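Automation and Daily Work at Skadberg
Student project report, Workplace Studies

3. What the work looks like now

Skadberg used to pack small household orders entirely by hand at its Flastevgate site. Packing is now being moved to robot arms in stages, and 13 of the former packers have been reassigned to what the company calls demonstration work. They carry out simple handling tasks with hand-held grippers, and the recordings are used to train the arms. The target for the first stage is 4000 recorded tasks.

A shift is divided into blocks of 50 minutes. We sat in on two Monday shifts and talked with the workers during breaks.
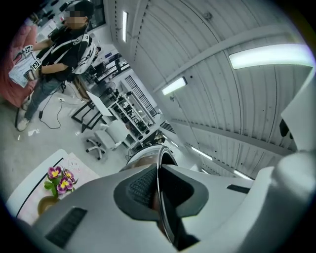
Photo: project group, Flastevgate site

The harness came up in nearly every conversation. Workers said the weight was fine at first and bothered them in the shoulders by early afternoon. Several wanted shorter blocks. The shift lead told us this had been raised in March and that no decision had been made.

Opinions on the work itself were split. Some liked it better than packing, which they described as fast and noisy. Others missed having a finished pallet to look at. Pay is unchanged, but the old speed bonus is gone, and for two of the workers this mattered more than anything else we asked about.

Training took five days and was given by Sayce, the supplier. It covered the equipment well. It did not cover what happens to the job once enough tasks have been recorded, and the workers we spoke to had not been told. We put the same question to the site office and were referred to the staffing plan, discussed in section 4.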